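Notes for the cables talk – the Turville version, a little shorter than last time

Start with the drawer. Ask who has one. Wait for the hands, don't rush it! Then my number: 331 cables in mine when I finally tipped it out on the rug, and I'd bought another one that same week because I couldn't find the one I wanted.

Then go to the mouse. I love starting with a mouse because everybody has one and everybody packs it badly (me included, for years). You wind the cord tight around the body, shove it in a box, and a year later it has a kink right where it meets the plastic. A few easy loops, laid flat, plug on the outside where you can grab it.
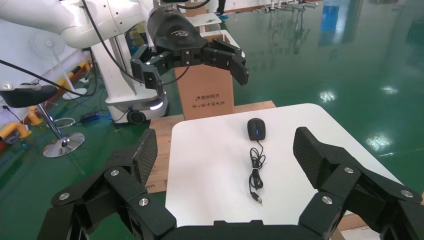
So, loops. Do the demo with the long cord from my bag. Over, under, over, under – slow down on the second one, last time in Turville I went too fast and the back row gave up. If somebody asks about twist ties, I say yes, fine, but loose.

Next bit is boxes. Keep the one it came in if you've got the shelf for it, and keep the instruction sheet in the bottom, even with that tiny print. Power cord and USB cable get their own bundles. Two small coils go into a box so much more nicely than one big knot, and you can pull out the one you need. 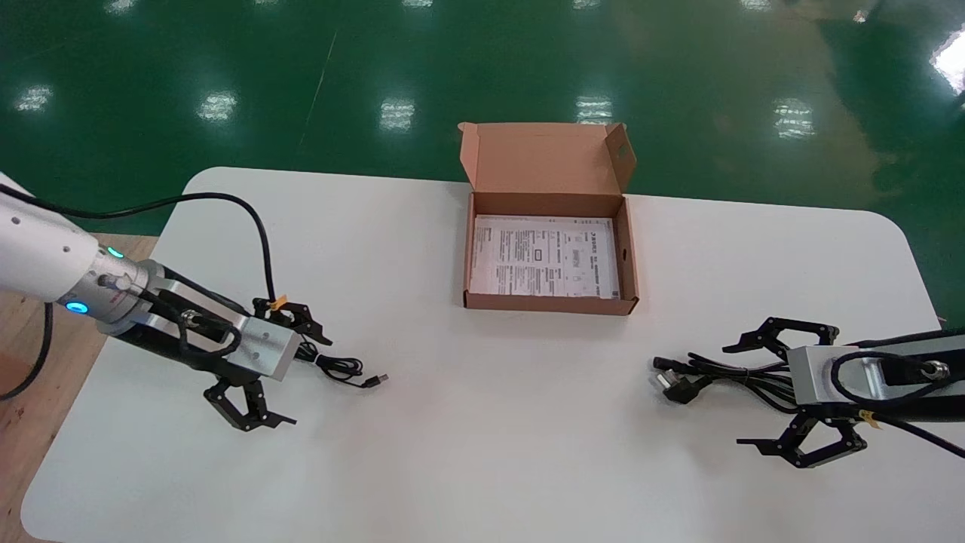

Page last changed: October, 9:30 pm

Tell the Pondimeck story here if there's time. Short version: we moved the whole office over a weekend, 645 boxes, and the one thing missing at the other end was a power cord. I spent the first morning walking up and down the hall asking people to look under their desks.

Labels – masking tape and a fat marker. Write what it plugs into, "printer, upstairs," that kind of thing. "Black cable" is no help at all, and yes, I have written that.

Leave ten minutes for questions. Spare cords for people to practice on are in the blue bag, and I need them back before the room gets locked.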